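Livari Handling Cell, Birkbridge Workshop
Progress report to the Arnardóttir Fund
Reporting period ending in March

Summary

The cell remained in service for most of the period. Work under the grant centered on the gripper fingers, the cabling and the written maintenance routine. One item, the replacement of the base connector, has been carried over to the next period.

Gripper maintenance

The finger pads are now inspected before the first run of each working day. Pads are replaced in pairs, as a single new pad was found to shift the closing point to one side. Eight pads were fitted during the period, and six remain in stock. The opening width is checked against a gauge block after every change, and the reading is entered in the cell log together with the run count.

An early set of pads supplied by Fisum was returned. The mounting holes had been drilled slightly undersize and the screws could not be seated fully. The replacement set fitted correctly and has completed 239 runs with no loosening recorded. 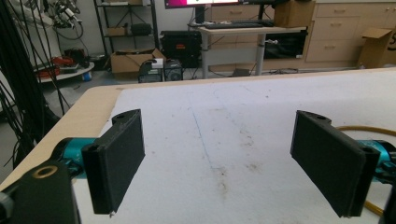
Cabling and connectors

Two stoppages were traced to the connector at the base of the arm. In both cases the arm lost communication at full reach and recovered after the plug was reseated. Additional slack has been left in the cable and a strain relief has been ordered. Until it is installed, reach on that side is limited in software, which adds a short delay to each cycle.

Calibration

Calibration is now performed weekly, on Sunday evening, so that the cell is available at the start of the working week. The procedure has been rewritten as a two-page checklist. Operators asked for the joint limits to be printed on the same sheet, and this has been done.

Expenditure and next steps

Spending on spare parts was within the approved budget. The cost of the connector will fall in the next period. Livari requests that the unspent travel allowance be moved to the spare parts line to cover a second set of finger mounts. A revised budget table will be sent separately for approval.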